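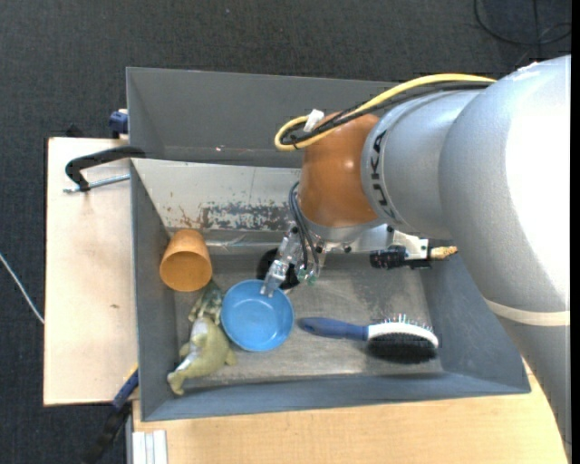
Does a phone's "battery health" percentage tell you how long the phone will last on a charge?
Only loosely, and on two of the three handsets we tested it told us very little.

Battery Health Readings on Used Phones
Project report, group 3
Solveig Strand, Lyle Marchetti, Arvid Sundqvist
Supervisor: Ulla Midtbø

Background

Shops that sell used phones like to quote a battery health figure. The listing says 91% and the buyer is supposed to relax. We wanted to know where that figure comes from and whether it deserves the trust it gets. Most of the articles we read before starting repeat the same advice (buy above 85%, avoid anything below 80%) and give no source for it. Two of them had clearly copied from each other, down to a spelling mistake.

What we did

We bought three used phones in November from the same reseller, Fedholm. They were an Imgate, an Unum and a Suwannarat, all in the mid-price range. Each was reset, updated and left with no SIM card. Screen brightness was set by hand, which is a weakness we come back to below.

Every phone played the same video file on a loop over Wi-Fi until it shut down. We noted the health figure before each run and the time to shutdown after it. We did 26 runs in all. Two were thrown out when the school network went down overnight, and one more when Lyle left the Suwannarat on its charger.

Results

The Imgate was sold to us with the highest health figure and had the shortest run times. The Unum had the lowest figure and beat it in every valid run. That alone doesn't prove much, as the phones have different screens and chips. More troubling was that the Imgate's figure moved up by two points after a restart, with no repair or new battery. A worn battery does not heal itself, so either the first reading was wrong or the second was.

The Suwannarat counts charge cycles as well. It showed 300 when we bought it and still showed 300 after a week of full charges. We suspect the counter only updates in large steps, or has stopped. Fedholm's support desk told us the reading was "within normal range" and did not answer when we asked what the range was.

Only the Unum behaved the way we had expected, with a steady figure and run times that hardly changed.

Problems with our own work

Three phones is a tiny sample and we would not want anybody to pick a brand from it. Brightness was matched by eye. The room was colder in the mornings, and we didn't log the temperature until Birger Berge from the lab pointed out that we should. We also had no way to measure the real capacity of the batteries without opening the phones, so we can say the readings look unreliable but can't say how far off they are.

What we think

A figure that changes after a restart shouldn't be printed on a price tag. We would ask the seller for a run-down test, or at least a return period long enough to do one at home. With more time we would repeat the runs on phones with at least 400 logged cycles, and pay for a proper capacity test at the end.

The run log is in Appendix A. Arvid has the spreadsheet.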